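Reviews > Baby > Bottle Warmers
Search reviews Go
Last updated: June

Indaline Bottle Warmer, reviewed by Quyên Nông

I bought the Indaline warmer when my son was 3 months old, and I have used it every night after that. It has one button and one dial. For a bottle from the fridge I turn the dial to 2 and the milk is ready before he becomes really angry. The light is soft, so it did not wake my husband.

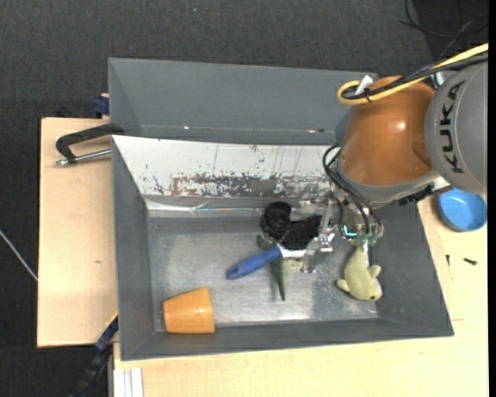 Does it fit wide bottles? Most of them go in, but my widest one from Bornov must be pushed a little, and then it is hard to take out with one hand.

The cord is short, only 40 inches, and I had to move the night table. The beep at the end is also too loud for 3 in the morning, and there is no way to turn it off. I would still buy it again, but I would ask for the longer cord first.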